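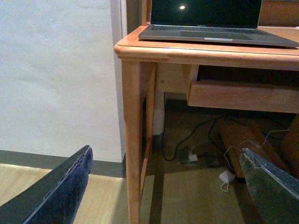
Can a robot learn to tidy a desk by copying people? Sometimes, a little, and mostly on desks like the ones it practiced on.

Science for Kids > Machines > Robots
Reading time: 4 minutes

You may have seen headlines saying that robots can now learn chores "just like you do." Let's check that.

The method is called learning from demonstration. A person guides a robot through a job again and again. Cameras and sensors record what happens, and a computer program hunts for patterns: when things look like this, move like that. Then the robot tries by itself.

A team at the Tullden lab used this method on a small desk job. The robot had to close a laptop and push the mouse up next to it. People showed it the job 500 times. Then it got 600 tries alone, and it finished 294 of them.

Is that good? It's a bit less than half. If you closed your laptop on fewer than half your tries, someone would take you to an eye doctor.

Now look at what counted as "finished." The lid had to be down and the mouse had to be touching the laptop. A mouse that got knocked over and still touched it was a pass. I'd like to know how many passes were like that, and the report leaves it out.
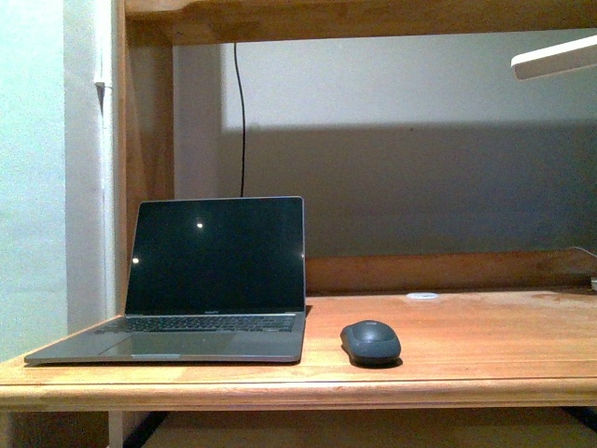 Holovko, reading an early copy of this page, wrote back that I was being unfair, because two years ago the same job could not be done at all. Fair point. Getting better is real. But "better than before" and "just like you do" are different claims — and the headlines picked the second one.

There is another catch. All the practice happened at one desk. When the team moved to a new desk, they ran 11 tries, and that is too few to tell us much. Flip a coin 11 times and you might get eight heads. It's still an ordinary coin.

So when you read that a robot has learned something, ask how many tries it had. Ask what counted as a win, and whether anyone changed the desk. The team plans a bigger test in September, with more desks. I'll believe the chore part when I see those numbers.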